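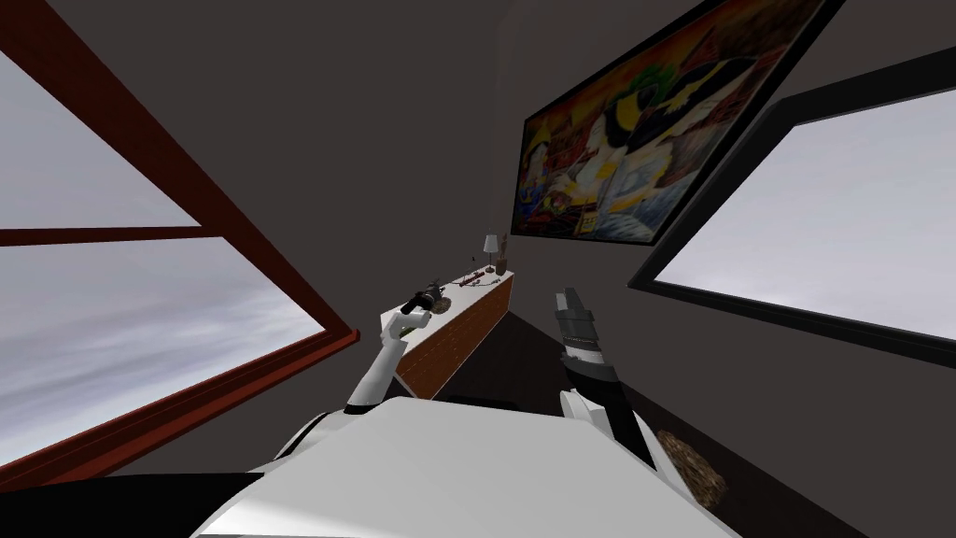 The long cabinet task in simulation, left gripper loaded.

May 17, 2022

Every few months somebody sends me a planner benchmark from a simulated room, and the success rate is always lovely. The latest came from Aqeel Pirzada, who works on the Drakos planner and is more honest than most. It ran 3,000 episodes and finished 2,596 of them. He wanted to know why I wasn't impressed.

My trouble is with the word "finished." Drakos calls an episode done when the object's pose lands inside a tolerance. The simulator hands it that pose for free. A real perception stack has to earn it, from whatever the cameras happen to give.

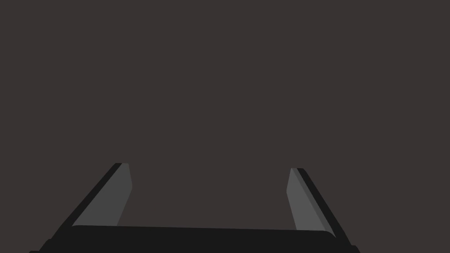 Gripper view, fingers open, nothing between them.

Try estimating a pose from that. A wrist view can go a long while without a single useful feature, and a planner that has only ever been fed ground truth has no idea what to do in the meantime. Ours at Vendby used to sit still until the watchdog killed it.
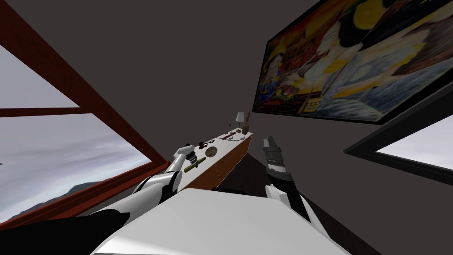
Clutter is where I start to doubt the scoring. Planners get tuned on one object at a time, then demoed on a full surface as if the second followed from the first. On this shelf the olive-yellow cylinder lies on its side at the near end, with a round brown disc and a small dark red key-shaped thing farther along. Drakos gets all of their outlines exactly. Swap in a detector that merges two of them and I'd expect the grasp planner to fall apart.

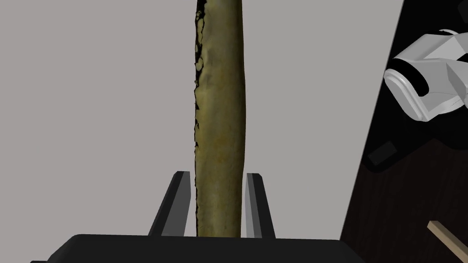

Contact models bother me more. Most of them treat a surface as smooth and stiff, and friction is one number in a config file that Gerasimos Spanos once changed to rescue a deadline. The thing standing at the fingers now is crumbly and flaky down its left edge, with a narrow gap still showing on that side. Does the collision mesh know about any of those jagged bits? I'd bet on a plain capsule.

Pirzada says he'll rerun 800 episodes in August with noisy poses. I'd like the failures published too.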